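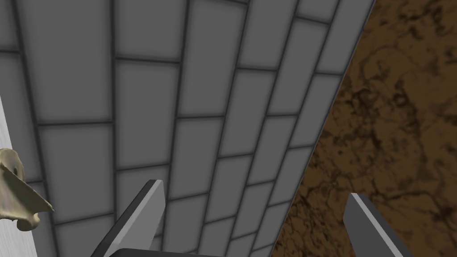
Figure 4-1. Gray wall tile, running bond.

4. Setting up a session in Clerno

This section covers the creation of a summer session, the entry of cabins, and the assignment of campers and counselors. It assumes that the camp profile in Section 3 has been saved. Screens in this section use the Skirkthorpe day and overnight camp as the sample site.

4.1 Before you start

You need a Director or Registrar login. Counselor logins can view a session but cannot create one.

Have the following at hand:
– the first and last day of the session
– the list of cabins that will be open
– the activity list, with the minimum age for each activity
– the staff list, including counselors in training

4.2 Creating the session

1. Open Sessions and select New.
2. Type a session name. Names can be up to 60 characters long and must be different from any name used in the same season.
3. Enter the first and last day. Clerno fills in the number of nights.
4. Select Overnight, Day, or Mixed. This setting is locked once the first camper has been enrolled.
5. Select Save as Draft.

Note: A draft session does not appear on the family sign-up page. Leave it as a draft until cabins and activities are complete.

4.3 Adding cabins

1. In the draft session, open the Cabins tab.
2. Select Add Cabin and enter the name as it appears on the cabin door.
3. Enter the number of camper beds. Do not include staff beds in this number.
4. Enter the age range.
5. Assign at least 2 staff members. One must be marked as Lead.
6. Repeat for each cabin and select Save.

A cabin with no Lead is shown in orange. The session can still be saved, but it cannot be published.

Caution: Deleting a cabin also removes all bed assignments in it. To take a cabin out of use for part of the season, set its status to Closed.

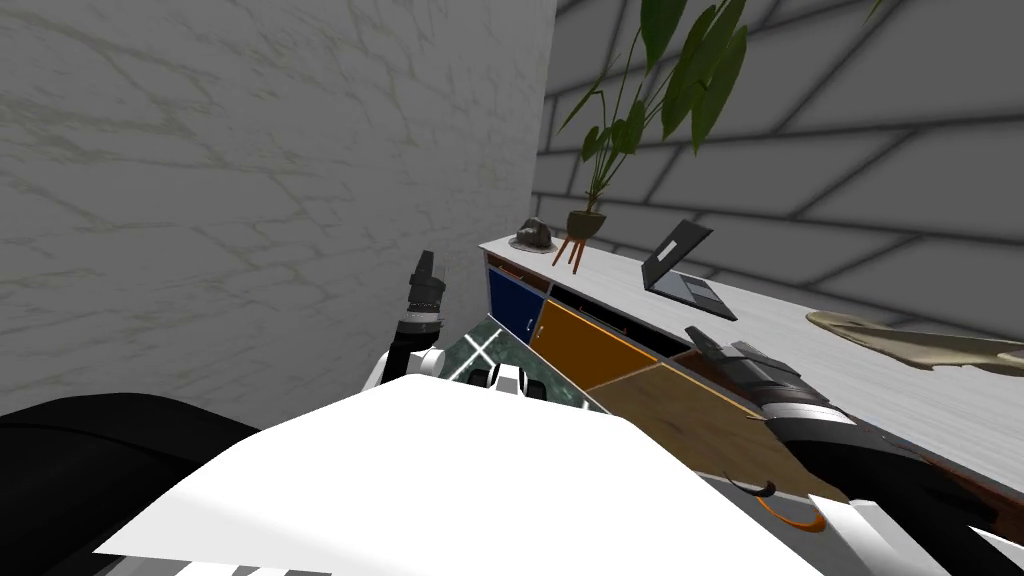

4.4 Entering activities

Activities are copied from the camp profile the first time the tab is opened. Later changes to the profile do not carry over to sessions that already exist – they must be made in each session by hand.

1. Open the Activities tab and clear the box next to any activity that will not run.
2. For each remaining activity, enter the group size and the number of staff required.
3. For waterfront, archery, and riding, select the certificate that staff must hold. Clerno checks it against the expiration date in the staff record.
4. Set the number of choices each camper may rank. The default is 3.
5. Select Save.

If a certificate expires during the session, the staff member is listed under Warnings and is left out of the schedule from that day on.

4.5 Placing campers

1. Open Placement and select Run.
2. Review the result. Cabin-mate requests are honored only when both campers have named each other.
3. To move a camper, drag the name to another cabin. Moved names are marked with a pin and stay where they are the next time placement is run.
4. Select Accept.

Note: Siblings are placed apart by default. To change this for one family, open the family record and select Keep Together.

4.6 Publishing

1. Open the Summary tab and clear all items listed under Errors. Items under Warnings can be left.
2. Select Publish.
3. Print the cabin lists and give a copy to each Lead.

Caution: Printed lists include allergy and medication notes. Collect and shred them at the end of the session.

Section revised September 22, 2023. Corrections to this section go to Hortensia Painemal, documentation. For importing rosters from Olto, see Section 5.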